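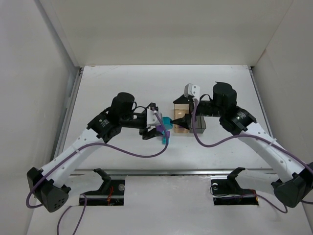 Plirkilness Small Pieces Group
Minutes of the meeting held on June 12, 2020

Present: Zodwa Modise (chair), Maximiliano Fuentealba (minutes), members for Khumalo and Ustine
Apologies: Brallov store

1. Minutes of the last meeting
The March minutes were agreed with one change. Under item 4, "roof colour to be confirmed" should read "roof colour confirmed as black". MF to correct the filed copy.

2. House piece
2.1 The body stays in the translucent amber-tan colour. Khumalo had asked for a clear body. ZM said the clear version was hard to pick out against a white tabletop and left the roof looking unsupported. The request was not taken forward.
2.2 The peaked roof stays black. Ustine reported that two roofs in the last delivery sat slightly high at one end. Both were returned and will be checked against the drawing before any change is made to the fit.
2.3 The part number remains 1638. The old number is still on the carton labels at Brallov and should be struck out by hand until new labels arrive.

3. Stepped block
3.1 The teal colour was accepted. It separates well from the amber-tan when the block and the house stand side by side.
3.2 There was a long discussion about which way up the block should be shown in the layout sheet. The present sheet gives a top view only, and the steps cannot be read from it. Agreed to add a side view at the same scale.
3.3 Khumalo asked if the corners could be rounded. MF noted that this would alter the outline of the steps and mean a new drawing. Held over to the next meeting. Khumalo to send a marked-up sketch.

4. Spacing on the table
4.1 The house goes just to the right of the teal block, with the group near the middle of the table. Ustine has been setting the two pieces further apart, following an earlier sheet. The earlier sheet is withdrawn.
4.2 The gap on the new sheet is 15 mm, measured at table level. It had been measured from the widest point of the block, which gave a different figure each time the block was turned.
4.3 The table is to be wiped down before the pieces are set out – dry cloth only. No tape or pencil marks on the white surface.

5. Storage
5.1 Houses and blocks are at present kept in the same tray at Brallov. ZM asked for separate trays, as the blocks have been marking the roofs. Agreed.
5.2 Trays to be labelled on the short side. The shelf holds 11 trays in the current arrangement and no change to the shelf is needed.
5.3 Spare roofs to be kept with the houses. Ustine asked for a small stock of its own. Not agreed at this stage – requests to go through MF.

6. Any other business
ZM asked that colour names be written the same way in all papers: "amber-tan" and "teal". "Orange", "honey" and "green" have all appeared in recent notes.

Actions
MF: correct March minutes; issue new layout sheet with side view and 15 mm gap
Khumalo: sketch of rounded corners
Ustine: check returned roofs against drawing; destroy old layout sheet
Brallov: separate trays; strike out old part number on cartons

Next meeting: to be set once the roof check is complete.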